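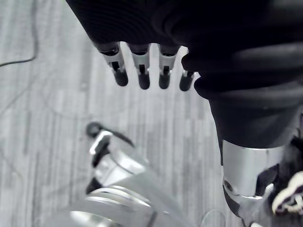 Our shop has been talking about buying a robot hand for most of two years, and in July we finally got off the fence far enough to drive to Firville and spend a day at the Endden open house. I went in expecting to come home with a price and a brochure. I came home with four pages of notes and a completely different budget! The first thing that changed my mind was the glove. The hand wears a black, finely ribbed covering, with short metal joints and rounded black pads showing at the fingertips, and I had not put a single dollar in our plan for coverings or pads. They are wear parts, like tires on a forklift, and I had been pricing the forklift and forgetting the tires.

Some background for anyone planning the same kind of purchase. We pack small repair kits - gaskets, clips, little bags of screws - and the packing is still done by people at long tables. The parts come in so many shapes that a plain two-jaw gripper handles maybe half of them. We tried one on loan and it was great with boxes and hopeless with gaskets. So a hand with fingers has been on our wish list, and Endden builds and services them in a low brick building behind the Firville rail yard. Parking is in the back, by the way. The front lot belongs to the tile store and they do tow.

The day started at 9 with coffee and a short talk, and then we were sent off in small groups. My group got the service benches first, which was lucky, as I think they were the best part of the whole visit. I love seeing how a thing comes apart before I buy it. The technician at our bench was happy to be interrupted (and I interrupted a lot), and she explained the service schedule in plain words: pads get looked at weekly, coverings get swapped when they start to thin at the creases, and the wrist goes back to the bench once a year if the hand works a single shift. Two shifts, and you should plan on twice a year.

That raised the question I would tell everybody to ask, namely what you do while the hand is away. Endden will rent you a loaner, but the loaner has to be booked ahead, and the wait can run to 30 days in the busy season. Another visitor in our group, from a plant that makes door hardware, said they simply bought a spare wrist and keep it on a shelf. It felt expensive to me when he said it. By the time I had worked out what a month of hand packing at overtime rates would cost us, it felt a lot less so.

After the benches we saw the Lungu, the arm they recommend for a shop our size. It is a pleasant machine, quieter than I expected, and the control panel is laid out so that a new operator could find the stop and the restart without a manual. The demo had it sorting loose fittings out of a bin into trays. It dropped a few. I was glad to see that, to be frank, and gladder still that they let it carry on and recover by itself while we watched. The demo ran long and lunch was late, but the sandwiches were good and there was pie.

In the afternoon there was a planning session with the people from Edeo, who make the software for scheduling and maintenance records. I nearly skipped it. I'm so glad I stayed! They handed out a blank budget sheet and had us fill it in with our own numbers, and mine had holes all over it. I had the arm and the hand. I had left out cables, the stand, a guard fence, floor work, training time, and the electrician. Floor work is the one that stings, as our packing room slopes toward an old drain and the stand needs a level spot.

They also suggested spreading the cost over 5 years instead of three, and putting the software in the yearly running costs where it can be dropped if we don't like it. Our bookkeeper will have opinions on that.

A few practical notes if you go:

Wear closed shoes, as they turn people away from the benches without them.

Bring a bag of your own parts. I only had a handful of clips in my coat pocket and I wish I had brought the gaskets. They will try whatever you hand them if the line isn't too long.

Ask for the parts price list at the front desk. It is a separate sheet from the main quote and you won't get it unless you ask.

Where we stand now: I have asked for two quotes, one with the spare wrist and one with the loaner plan, and both with a year's worth of pads and coverings written in. The electrician is coming to look at the packing room next. I would like to go back to Firville with one of our packers before we sign anything, so that someone who handles gaskets all day can watch the hand try to pick one up. Endden says they can set that up with a week's notice.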